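Unit 2: Drawing with the Dandirix Arm
Course handout, Introductory Robotics Workshop

Students should read this handout before the Sunday session and bring a printed copy to the bench. The unit carries 17 marks and is completed in pairs.

The task is to have the arm reproduce a simple line figure on a whiteboard laid flat on the table. The drawing area is set by red corner marks on the board. All coordinates in the Bouzid worksheet are given relative to these marks, and a figure that strays outside them will not be graded. 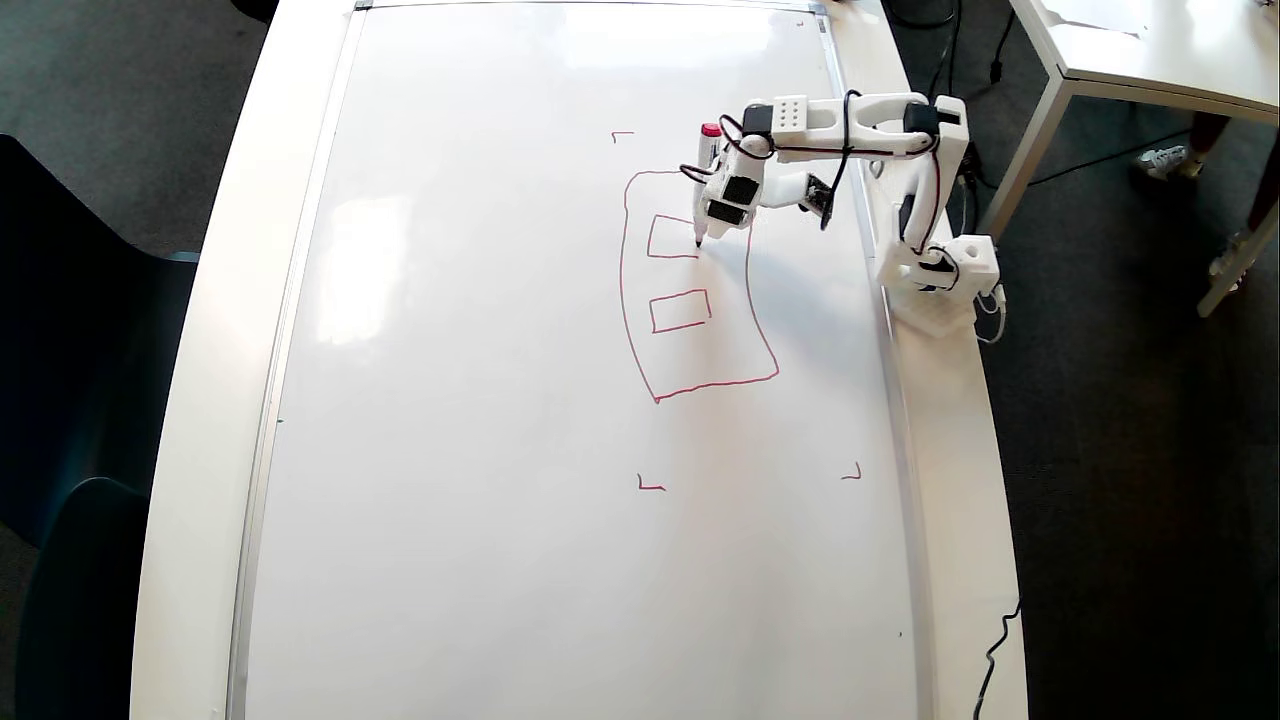 Closed shapes are harder than they look. The last stroke must meet the first, and a small error at the shoulder joint grows by the time it reaches the pen. Pairs should begin with a single rectangle and move on to nested outlines once the corners close cleanly.

Pen pressure is set in the Cako control panel. Too much force flexes the arm and bends straight lines; too little leaves gaps. Change the pen height in small steps and record each value in the log - including the values that did not work.

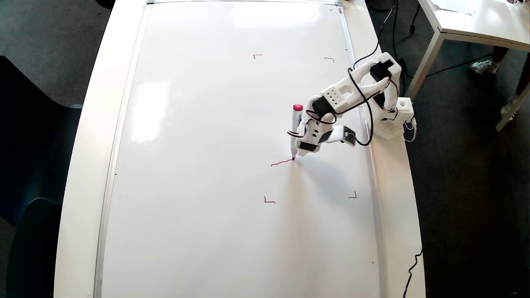

Wavy lines are treated in Part B. A curve is sent to the arm as a list of short straight moves, and the spacing of the points decides how smooth the result will be. The sample file contains 126 points. Students are to run it once as supplied, then again with every second point removed, and compare the two lines.

Keep hands, sleeves and cables clear of the arm while the motors are powered. Cap the marker and wipe the board at the end of the session, but leave the corner marks in place for the next group.

Logs are to be submitted through Gatavgate before the November break. Late work requires written approval from the program office.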